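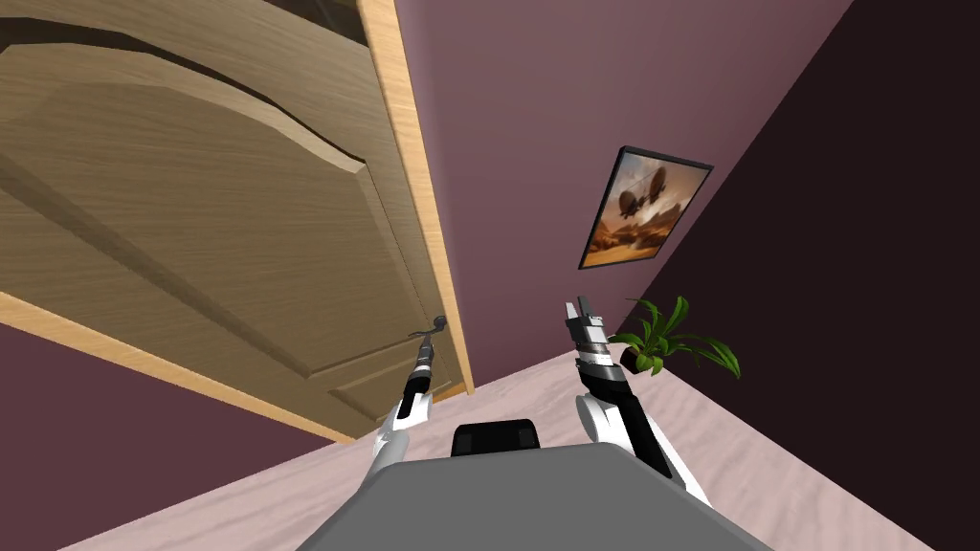
An interior door with an arched upper panel and a dark lever handle.

The town of Palis has 3416 residents and, until last March, had no public register of its older rental homes. Tenants who wished to know when a building had last been inspected were asked to write to the municipal office and wait. Replies could take 16 weeks.

The register now in use was prepared by the Moriarty Housing Trust, which has managed property in the district for 38 years. It lists each dwelling by street, with the date of its last inspection and any repairs still outstanding.

"People were signing leases on trust," said Enda Cullinane, the Trust's director of tenancy services. "They had a right to the record, and the record was in a filing cabinet."
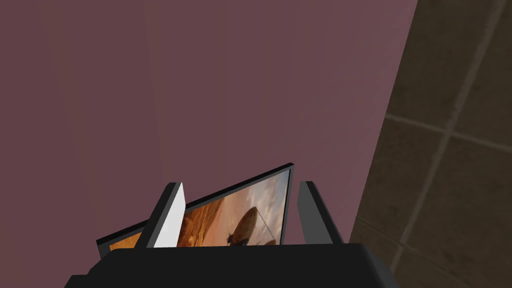
A mauve wall meets dark brown tile.

Landlords were at first divided. Several objected that a listed repair would remain on view after the work had been completed. The Trust agreed to update entries every Friday – a practice it has kept to – and most of the objections were withdrawn.

Lorcan Fahy, who lets three apartments on Drevaten Street, was among the early critics. He now attaches the register entry to each new lease.
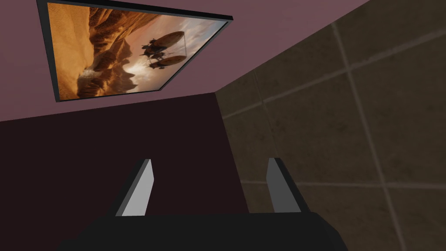 The cost of the work has been met from the Trust's general fund, and no charge is made to tenants or owners. The neighboring town of Jindier has asked for a copy of the inspection form and expects to begin its own survey next year, starting with the buildings nearest the river.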